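Zweiarm-Teleoperation: Becher aus dem Halter nehmen, wie macht ihr das?

kabelsalat_vaher
Moin zusammen, ich nehme gerade Demos mit zwei Armen auf und komme nicht richtig voran. Aufgabe: Pappbecher aus einem Drahthalter heben, ein Arm hält den Halter, der andere zieht den Becher raus. Klingt simpel! Ich steuere beide Arme fern und brauche pro Durchgang 13 Sekunden, wenn's gut läuft. Meistens drücke ich den Becher aber zu fest und darf wieder einen neuen hinstellen.
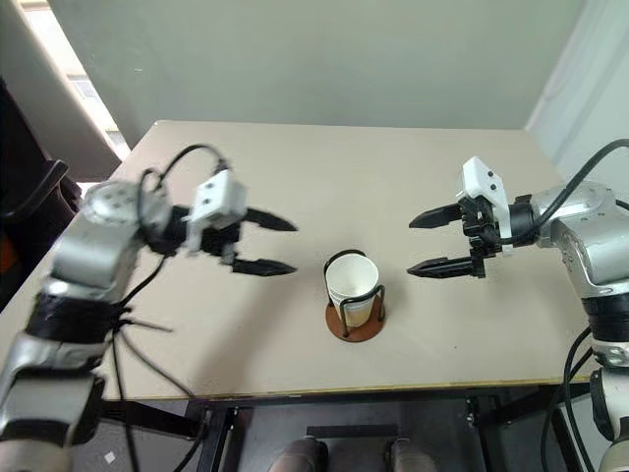
Meine Frage wäre jetzt, ob ich beide Greifer gleichzeitig ranfahren soll oder schön nacheinander. Gleichzeitig sieht flüssiger aus, aber ich verliere ständig einen aus dem Blick.

dalwood_dieter
Nacheinander, ganz klar. Erst den Halter fassen, kurz warten, dann der Becher. Hab das bei mir im Januar umgestellt und die Policy lief danach viel ruhiger.

Piret Siliņa
Da muss ich widersprechen. Wenn du immer wartest, lernt das Modell das Warten gleich mit — meins stand am Ende minutenlang vor dem Becher herum. Lieber beide langsam ranfahren und vorher 5 Trockenläufe ohne Aufnahme.

dalwood_dieter
Minutenlang? Dann hast du die Pausen nicht rausgeschnitten.

Piret Siliņa
Doch, hab ich. Danach sprang der Arm an den Schnittstellen.

zemelden77
Warum überhaupt fernsteuern? Arme weich schalten und von Hand führen, da spürst du, wann der Becher nachgibt.

kabelsalat_vaher
Hab ich probiert, aber mit zwei Armen stehe ich mir selbst im Weg, und meine Hände sind dann in jeder Aufnahme drauf. Wie viele Demos habt ihr eigentlich gebraucht? Jemand meinte 1.000, da werd ich ja alt.

Piret Siliņa
Quatsch, fang klein an und verschieb den Halter zwischendurch immer mal ein Stück. Und begrenz die Greifkraft, dann überleben auch die Becher.

kabelsalat_vaher
Ok, Kraftgrenze kommt heute Abend rein, ich melde mich mit den ersten Ergebnissen.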